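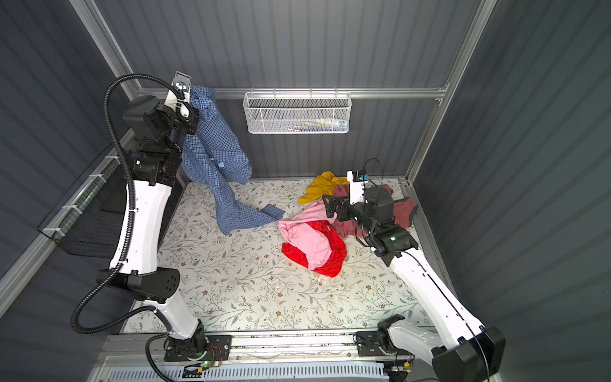 The left arm with the checkered shirt up, the right arm over the pile.

Setting up your first laundry pick on the Hajdu two-arm kit
Posted 2025-07-17

I've had this kit from Prondstead on my bench for 16 days and I'm still grinning every time it grabs a sleeve! Soft, floppy clothes are hard for robots, so they make a great first project.

Step 1. Lay the liner flat and smooth out any bumps. Pile up a few garments in different solid colors, plus one with a pattern.

Step 2. Power up both arms and run the homing routine from the Utwood app. Keep your hands out until it finishes.
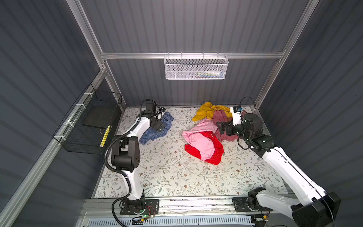
Step 3 is choosing which arm does what. I like to give each arm its own garment to begin with. Here the left gripper is pressing down on the checkered shirt at the back while the right one has hold of the dusky pink cloth. Set the press depth to 7 and go up one notch at a time if the fingers slide off.

Step 4. Open the wrist view and check that both fingertips show at the bottom. If one is missing, loosen the camera mount, turn it a little and tighten it again.
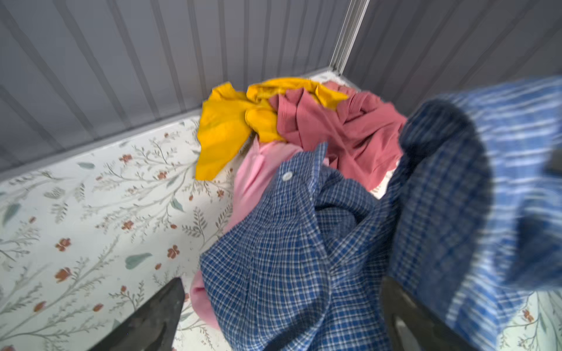
Wrist view with a fingertip on each side and a shirt button in sight.

Step 5. Start a pick, then watch from the other arm's camera. I love this part. You see the grip from the side, and it's much easier to tell a good pinch from a bad one. Save the runs you like. My folder is at 116, and the Nolelville user group has shared over 1,234 more.

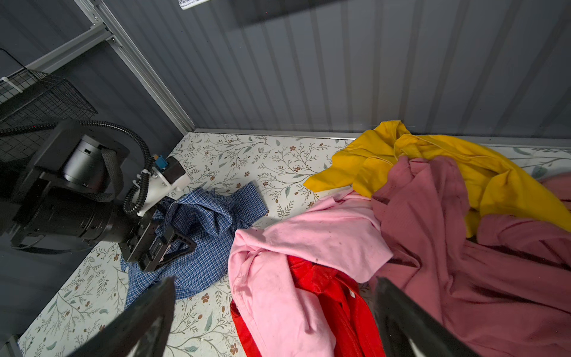

The other arm's gripper down on the checked shirt, seen across the work area.

Step 6. Send both arms home before you reach in to reset the pile. The folding add-on is due in November, and I'll write that one up too.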